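Ticket 335: Label printer on the ground floor prints every label twice, then a blank
Status: Reopened
Product: Lollent print server, Wultness label printer
Opened by: Drinks & Tastings desk, Skokwood office

Summary as submitted: "Printer is doing it again." I have asked for more detail than that in the past and been given less, so I'm going with it.

What happens: you send one label from the Jara stock app. You get two identical labels and then one blank. Send two labels and you get four and a blank. The blank is the only part of the output that has been consistent since July.

What we use it for: bottle labels and shelf tags for the tasting room. A batch is normally 100 labels. With the fault we get 200 and end up peeling the extras off each other.
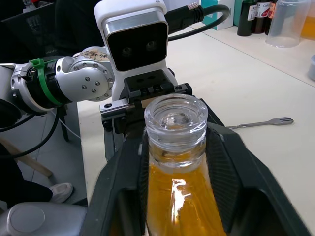 Skokwood, 01/11/2022
Picked this up from the queue at opening. First round of checks, in order.

Restarted the printer. Same result.

Restarted the print server. Same result, plus the second-floor printer forgot its paper size and somebody came down to tell me about it.

Checked the copies field in the Jara print dialog. It says 1. Checked the copies field in the driver preferences. It says 1. Checked it under the administrator profile, where it says 2. I felt pretty good about this for four minutes. Changed it to 1, sent a test label, got two labels and a blank.

Went back into the administrator profile. It says 2 again.

So something is putting it back. The Lollent server has a setting called "Restore device defaults on wake," and it was on. The help text reads "Restores device defaults on wake." Turned it off, set copies to 1, let the printer go to sleep, woke it up. Copies stayed at 1. Sent a test label. One label, one blank.

Progress of a kind.

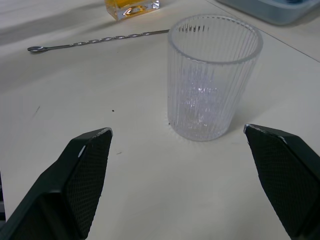 Clear ribbed tumbler on the tabletop.

Second round, the blank label.

A trailing blank usually means the printer thinks the label is longer than it is. Label length in the driver matched the roll. Label length in the Jara template matched the roll. The printer's own menu had a gap setting left over from the old rolls, which had a wider gap between labels. We stopped buying those a while back and the printer was never informed.

Ran the media calibration: hold Feed until the light blinks twice, let go. If you let go after one blink it prints a configuration page, across nine labels, in type nobody could read. I now have two of those.

After calibration: one label sent, one label out, no blank. Ran a batch of 100 and got 100.
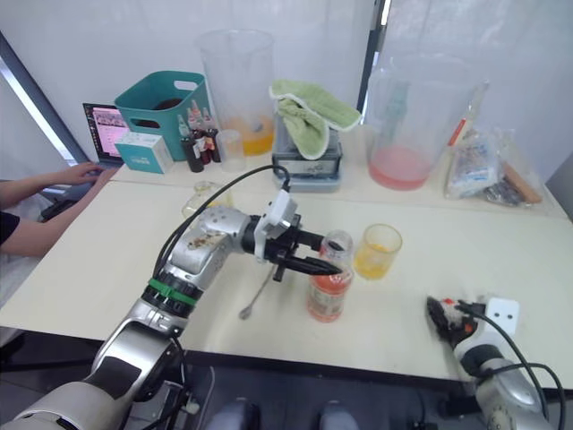 Closed the ticket at that point, which was a mistake. The desk reopened it after lunch with the comment "now it's fine but the date is in the wrong place." The date line was sitting about a quarter inch low and running into the barcode. The old template had been nudged upward by hand to make up for the bad gap setting, and the nudge is still in there. With the gap fixed, everything below the product name lands where it was told to, and it was told wrong.

Reset the vertical offset in the shelf tag template to zero. Shelf tags are good. The bottle label template is locked by the previous administrator's account, so I've sent Wultness support a request to release it. Their auto-reply thanked me twice.

Workaround until then: print bottle labels from the shelf tag template and pick the small font.

Leaving this open. Please don't touch the Feed button.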